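Keeping dry packets in order

22 March 2023
By Rodrigo Brandão
Last updated: September

Small packets go missing at the back of a cupboard, and then you buy the same thing twice. A cardboard box and half an hour will sort most of it.
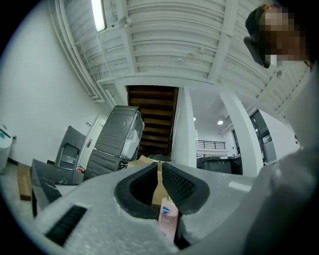
Start with the box

Any box will do if the packets can stand upright in it with their names showing. Cut the flaps off or tuck them down inside. If the box held fruit or vegetables, leave it out for a day before using it, as the smell lingers in the card.

Sort by use

Keep baking things together — yeast, gelatine, baking powder — and put soups and sauces in a second row. Stock cubes do better in a jar. I tried going by date once and could never find anything.

Opened packets

Fold the top over twice and hold it with a clothes peg. Opened yeast goes in the fridge, in a small jar with a tight lid. A 400 g bag of flour or semolina is too big for the box, so tip it into a tin and tape the cooking instructions to the side.

Damp

Our kitchen in Amaral has one outside wall, and anything stored against it clumps by winter. Leave a gap behind the box the width of two fingers. Arnaldo Lobo wrote in to suggest a saucer of dry rice on the same shelf, changed monthly. I have done this since and the salt runs better.

Twice a year, take everything out, wipe the shelf and put the oldest packets at the front.

Recent tips
Getting limescale off a kettle
Sharpening kitchen scissors
Which lids fit which jars
Drawer runners that stick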